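Cutlery Drainer Basket, Chrome Wire with Clear Insert

From the Skandier kitchen range. Code 2273-CD. In stock.

I'll start with a confession, which is that I held off stocking a cutlery drainer for years. I had a jam jar beside my own sink and I thought everyone else did too. Then in February my friend Tyyne Heiskanen came to stay, knocked the jar into the sink with her elbow and felt so bad about it that she bought me one of these from Skandier. I ordered a carton for the shop the same week!

So what is it? A chrome wire basket with a tall looped handle, and a clear ribbed container that sits down inside the wire. The container holds your cutlery and catches the drips, the wire keeps the long things from flopping over, and the handle means you can pick the whole lot up and carry it from the sink to the table. I do this every night. My daughter calls it the picnic basket.

What goes in it

I'm a soup and noodle person, so mine is mostly ceramic spoons and bamboo chopsticks, and that's where I think it earns its spot on the bench. Ceramic spoons are a pain in an ordinary dish rack. They're fat at one end, they slide about, and they chip if they land on a plate. Stood up in the basket with the bowl at the top they behave themselves. Chopsticks just lean wherever they like, and because the container has a solid side they can't poke out through the bars (my old rack let them straight through to the floor, where the dog was waiting).

Ordinary knives and forks are fine too, of course. Please put sharp knives somewhere else, or at the very least point down. A ladle will fit if you don't have much else in there, though a really long-handled one makes it a bit top-heavy, so tuck something on the other side to even it up.

Looking after it

Lift the container out and tip the water off. I try to do mine every day and manage it most days. Warm soapy water and a bottle brush get into the ribs nicely. Don't put the container in the dishwasher, as the heat can turn it cloudy. The wire wants a wipe and a proper dry, especially round the joins, and if you live near the beach I'd dry it every time. No steel wool on the chrome!

If your bamboo chopsticks are going grey at the tips, they're sitting in water. Empty the container more often, or dry them handle-down with a folded bit of paper towel underneath. Onni Kiiskinen, who looks after the range for us, swears by a teaspoon of rice in the bottom. I've tried it and mainly ended up with wet rice.

Things people have asked

Can I buy just the container? Yes, send me a message and I'll add one to your order. They come without the wire.

Will it fit under my tap? Depends on your tap. The handle is the tall bit, so measure up before you order if you've got a low spout over a small sink.

Does the handle fold down? No, it's fixed. I wish it did, for the cupboard.

Does it scratch the table? It hasn't scratched mine, but I always have a cloth down. Ours is a knitted zigzag one in blues and greens with some beige and black, and I get more emails about that cloth than about anything I sell. It isn't for sale, sorry. Orvokki Sjöberg stocks knitted ones now and then at Cornau, so try her.

Price and postage

$44 for the basket and container together. Spoons and chopsticks are sold separately, and you'll find them over on the Emura page. Orders go out Tuesdays and Fridays in a recycled box with plenty of paper round it. If yours turns up bent, send me a photo within 20 days and I'll sort out a new one, no need to post the old one back.

Pick-up is free if you're local. Ring first, though, as I'm often out the back unpacking and can't hear the door over the radio. Ville Miettinen is on the counter Saturdays and he'll happily get one down for you to have a hold of before you decide.

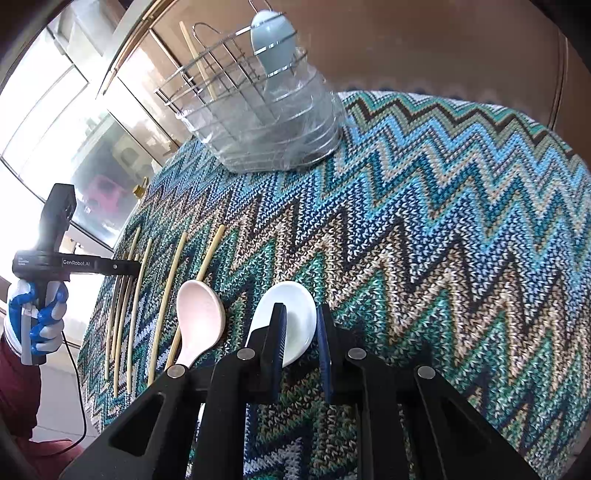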